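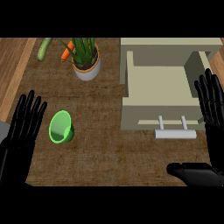
글 모스타파 가베르(Mostafa Gaber) | 어린이 과학 읽을거리 | 2024. 10. 10.

로봇은 어떻게 컵을 서랍에 넣을까?

컵을 집어서 서랍에 넣어 보세요. 아마 3초도 안 걸릴 거예요. 로봇에게는 같은 일이 꽤 어렵습니다. 로봇의 손은 모터로 움직이지만, 언제 어디로 움직일지는 소프트웨어가 정합니다. 소프트웨어는 컴퓨터가 따라 하는 명령을 모아 놓은 것입니다.

이 글에서는 컴퓨터 안에 만든 연습장에서 로봇 손이 일을 배우는 과정을 알아봅니다. 우리가 쓰는 연습장의 이름은 '지로라(Jirora)'입니다.

컴퓨터 속의 탁자

지로라에 나오는 탁자와 서랍, 초록색 컵은 모두 컴퓨터가 그린 것입니다. 검은 로봇 손 두 개도 마찬가지입니다. 이렇게 진짜 세상을 흉내 내어 컴퓨터로 계산하는 것을 '시뮬레이션'이라고 합니다.

게임과 비슷해 보이지만 다른 점이 있습니다. 시뮬레이션에서는 물건의 무게와 미끄러운 정도를 숫자로 정해 둡니다. 손가락이 컵을 밀면 컵이 얼마나 구를지 컴퓨터가 계산합니다. 이 계산을 맡은 프로그램을 '물리 엔진'이라고 부릅니다.

컴퓨터 속에서는 컵을 떨어뜨려도 깨지지 않습니다. 손가락이 서랍에 세게 부딪혀도 고칠 필요가 없습니다. 처음 상태로 되돌리고 다시 시작하면 됩니다. 지로라에서 컵 넣기 연습은 지금까지 2,354번 했습니다.

첫 번째 일: 알아보기

로봇의 소프트웨어가 제일 먼저 하는 일은 탁자 위에 무엇이 있는지 알아보는 것입니다. 이것을 '인식'이라고 합니다.

컴퓨터에게 그림은 숫자로 된 커다란 표입니다. 그림은 아주 작은 네모 칸으로 나뉘고, 칸마다 색을 나타내는 숫자가 들어 있습니다. 이 칸을 '화소'라고 합니다. 인식 프로그램은 숫자를 살펴서 어디까지가 컵이고 어디부터가 탁자인지 구별합니다.

색만 보고 찾으면 틀리기 쉽습니다. 탁자에는 초록색 컵이 있는데 오이도 초록색이고 화분의 잎도 초록색입니다. "초록색을 찾아라"라는 명령만으로는 컵을 고를 수 없습니다. 그래서 모양도 함께 살핍니다. 컵에는 둥근 입구가 있고, 오이는 길쭉합니다.

가려진 물건도 문제입니다. 당근은 일부가 잎 뒤에 숨어 있습니다. 사람은 당근의 한쪽만 보아도 나머지가 이어져 있다고 생각합니다. 로봇의 프로그램은 여러 그림으로 연습해야 이런 짐작을 할 수 있습니다.

인식이 끝나면 물건의 이름과 위치가 표로 정리됩니다. 컵이 서 있는지 누워 있는지도 적힙니다. 옆으로 누운 컵은 서 있는 컵과 잡는 방법이 다르기 때문입니다.

두 번째 일: 길 정하기

다음은 '계획'입니다. 손이 지나갈 길을 미리 정하는 일입니다. 우리 계획 프로그램의 이름은 '플루사(Flusa)'입니다.

플루사는 큰 일을 작은 일로 나눕니다. 컵을 서랍에 넣는 일은 이렇게 나뉩니다.

1. 손을 컵 가까이 가져간다.
2. 손가락으로 컵을 감싼다.
3. 컵을 들어 올린다.
4. 열린 서랍 위로 옮긴다.
5. 컵을 내려놓고 손가락을 편다.
6. 서랍 손잡이를 민다.

순서를 바꾸면 일이 안 됩니다. 서랍을 먼저 밀어 닫으면 컵을 넣을 곳이 없어집니다.

플루사는 한 단계마다 길을 여러 개 만들어 봅니다. 그림에 보이는 것 같은 탁자라면 길을 대략 100개 만들고, 부딪히는 길을 지웁니다. 서랍의 벽에 닿는 길도 지우고, 화분을 건드리는 길도 지웁니다. 남은 길 가운데 짧고 부드러운 것을 고릅니다. 두 손이 함께 움직일 때는 손끼리 부딪히지 않는지도 확인합니다.

세 번째 일: 움직이고 고치기

길을 정했으면 모터를 움직여야 합니다. 이 일을 '제어'라고 합니다.

손가락에는 마디가 있습니다. 컵을 감싸려면 마디마다 알맞은 각도로 굽혀야 합니다. 제어 프로그램은 가야 할 각도와 지금 각도를 비교합니다. 덜 굽었으면 더 굽히고, 너무 굽었으면 조금 폅니다. 그런 다음 다시 비교합니다. 결과를 보고 다음 움직임을 고치는 방법을 '피드백'이라고 합니다.

여러분도 피드백을 씁니다. 자전거가 왼쪽으로 기울면 몸과 핸들을 움직여 바로잡습니다. 물을 따를 때도 컵이 얼마나 찼는지 보면서 주전자를 기울입니다.

실패도 기록합니다

연습한 내용은 '부르넥스(Vurnex)'라는 기록 프로그램에 남습니다. 부르넥스는 손가락의 각도와 컵의 위치를 시간 순서대로 적습니다. 잘못된 연습도 지우지 않습니다.

7월에 한 연습 묶음에서는 컵을 떨어뜨린 일이 49번 있었습니다. 기록을 다시 보니 컵 입구 쪽을 잡았을 때가 많았습니다. 그래서 컵의 가운데를 잡는 길에 더 높은 점수를 주도록 플루사를 고쳤습니다. 프로그램을 고친 뒤에는 같은 연습을 처음부터 다시 시킵니다.

진짜 손으로 옮기기

시뮬레이션에서 잘한다고 진짜 탁자에서도 꼭 잘하는 것은 아닙니다. 진짜 컵은 계산보다 더 미끄러울 수 있고, 서랍이 뻑뻑할 수도 있습니다. 햇빛이 들어오면 색도 달라 보입니다.

그래서 연습할 때 조건을 조금씩 바꿉니다. 컵의 무게를 바꾸고, 물건의 자리를 바꾸고, 빛의 방향도 바꿉니다. 여러 조건에서 연습한 프로그램은 처음 보는 탁자에서도 덜 헤맵니다.

집에서 해 보기

종이에 '컵을 서랍에 넣는 방법'을 써 보세요. 친구는 종이에 적힌 대로만 움직여야 합니다. "컵을 잡아"라고만 쓰면 어느 손으로 잡을지, 어디를 잡을지 알 수 없습니다. 친구가 멈춘 곳에 문장을 더 써넣고 다시 해 보세요. 컵은 깨지지 않는 것을 쓰세요.

낱말 풀이

시뮬레이션: 진짜 세상의 일을 컴퓨터로 흉내 내어 계산하는 것
인식: 무엇이 어디에 있는지 알아내는 일
계획: 움직일 순서와 길을 미리 정하는 일
제어: 정한 대로 움직이도록 모터를 조절하는 일
피드백: 결과를 보고 다음 움직임을 고치는 방법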